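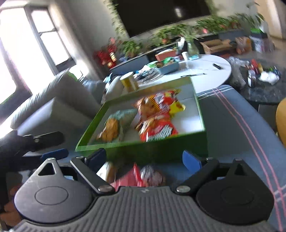
*Bags of snacks in a shallow green tray, with a round white table behind.*

# Snack tray (household)

A **snack tray**, also called a **snack box**, a **nibbles tray** or in some homes simply **the green one** or **the blue one** after whatever colour it happens to be, is an open container in which a household keeps its packaged snacks together in one spot. It usually lives in or near the sitting room, within reach of the sofa, and holds things that need no plate and very little thought: crisps, crackers, biscuits, sweets, nuts, dried fruit, seaweed, small cakes in their own wrappers and, in a great many homes, a bag or two of noodles that somebody means to cook later on.

The snack tray is a humble member of the family of household containers, and it has been written about far less than its more respectable relations, the bread bin and the fruit bowl. It is nonetheless found in homes of every size, and people who grew up with one tend to remember it fondly and in surprising detail.

## Name and scope

The words are used loosely. A tray in the strict sense is shallow and flat, with low walls, while a box is deeper and a basket has sides with holes or a weave in them. In everyday talk all three will answer to "snack tray", and the same container may be a tray to one member of the family and a box to another. This article follows that easy-going habit.

It does not cover the serving trays used for carrying food to guests, nor the divided dishes brought out at New Year and other festivals, although the contents may well be the same and plenty of families move them from one to the other without ceremony.

## Form

### Shape and depth

Most snack trays are rectangular, this being the shape that wastes least room on a shelf or a side table. Round ones look very handsome on a round table but are awkward with large bags, which stick out over the rim.

Depth matters a good deal more than people expect when they buy one. In a shallow tray every bag lies in plain view, and anybody passing can see at a glance whether the prawn crackers have gone. A deep box holds more and looks tidier from across the room, but its contents settle into layers, and the bottom layer is visited seldom. Raisins are often discovered there.

### Material and colour

Plastic is the usual choice today, being light, cheap and easily wiped. Wicker, bamboo, enamelled tin and stout cardboard are also used. Wicker catches crumbs in its weave and has to be turned upside down and tapped over the sink from time to time, a job that children enjoy and adults do not.

Bright colours are common. A coloured wall with a pale bottom is a pleasant arrangement, as the pale bottom shows up crumbs and loose sweets and makes the whole thing look fresher.

### Lids

A true snack tray has no lid. Lidded boxes are kept as well, often on the same table, but they do a different job and tend to gather the things that are eaten slowly or saved for visitors. There is also a practical side to it, in that a lid makes a handy flat surface, and whatever is put down on it (post, a remote control, somebody's reading glasses) has to be lifted off again before anyone can have a biscuit.

## Contents

There is no agreed list of what belongs in the tray, and it would be a dull world if there were. Household writers generally sort the usual contents into a few rough groups:

- **Puffed and fried snacks** in pillow-shaped bags, the bulkiest things in the tray and the quickest to go
- **Biscuits and crackers**, in packets or sleeves
- **Sweets and chocolate**, which slide down between everything else
- **Nuts, seeds and dried fruit**
- **Instant noodles**, which strictly speaking belong in the kitchen
- **Tins and canisters**, more often stood beside the tray than in it

Tall tins are troublesome in a shallow tray. They tip over, roll, and press the crisps to powder. Most families arrive sooner or later at the same answer and stand them on the table alongside.

## Arrangement

### Standing and lying

Bags may be laid flat, stood on edge like books, or put in any old how. Standing them on edge is much admired and works nicely in a deep box so long as the box is full. Once three or four bags have been taken the rest begin to lean, then slump, and by the weekend they are lying down anyway. Laying bags flat with the large ones underneath and the small packets on top gives a steadier heap, and is the method most often passed down from parent to child.

### The Wosov order

In the town of Wosov the custom is to place the newest shopping at the back of the tray and draw the older bags forward, so that the hand reaching in from the sofa meets the older ones first. The household writer Marietjie Mnguni, whose book *The Sibiya Guide to Small Containers* remains the fullest treatment of the subject, calls this "the Wosov order" and recommends it warmly, while admitting that it fails in any home where people can recognise their favourite bag by its colour. She suggests doing it all the same, for the sake of the oatcakes.

### Refilling

The tray is generally refilled straight from the shopping bag. Outer wrappers from multipacks are best taken off at this point, for they rustle and take up room, and a half-empty outer wrapper has a way of looking full. It is also a good moment to lift everything out, wipe the bottom with a damp cloth, dry it, and read the dates.
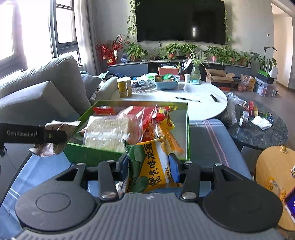

Where noodles share a box with crisps, as they very often do, it is kindest to put the noodles against one wall. The dry cake inside a noodle packet is hard and has corners, and a bag of crisps pressed against it will come off worse. Printed packets are easy to find in a mixed box, thanks to the efforts of their designers, while clear wrappings tend to vanish among them. A yellow bag lettered 鲜香味薯蛋 in large dark characters, with green leaves printed to one side, needs no hunting for at all.

## Place in the room

The commonest homes for a snack tray are the low table in front of the sofa, the end of a sideboard, and the dining table between meals. A round table in a sitting room attracts containers of every kind, having no corners to set a limit, and it is quite usual to find a canister, a basket, a lidded box, a cup, a pen and a plant in a vase all living together upon it in perfect friendliness.

Direct sun should be avoided. Chocolate suffers first and oily nuts soon after, and even well-sealed crisps are better kept on the shaded side of a room with a large window. Houseplants and snacks get along well enough provided the watering can is used with a steady hand. A trailing plant such as pothos should be trained up and away from an open box, as it is not good to eat and its fallen leaves are easily mistaken, in evening light, for something that is.

## Customs and manners

Every household has its rules about the tray, and very few write them down. Among those that turn up again and again are that the last of anything should be offered round before it is taken, that an opened bag should be folded over and clipped, and that an empty bag must not be put back. The last is the most widely known and the most widely broken.

In Lullever it is customary for a visitor to be shown the tray and left to choose, and thought a little cold to bring out a single packet on a plate. Guests there sometimes add a bag of their own on arrival, tucking it in quietly with the others. The habit is remembered with affection by people who have moved away, and some of them keep it up wherever they go, to the puzzlement of their hosts.

## The Dristo tray

The best-known commercial pattern in the Lullever district was made by Dristo, a small moulding works whose shallow tray had straight walls and a rolled rim that was comfortable to carry. It was numbered 163 in the firm's list and sold in packs of 2, one being intended for the kitchen. A single surviving order book records 1,528 of them sent out to shops in one July, many in bundles of 50. The pattern was later made with handles, but the older sort is preferred by those who stack their trays.

## Care

Plastic trays may be washed by hand in warm soapy water. Sticky patches left by boiled sweets soften if a wet cloth is laid over them for a few minutes, and should not be scraped with a knife. Wicker ought to be brushed and only lightly dampened, then dried well in moving air. Tin trays need drying at once, particularly along the seams.

## See also

- Biscuit barrel
- Bread bin
- Fruit bowl
- Bag clip
- Larder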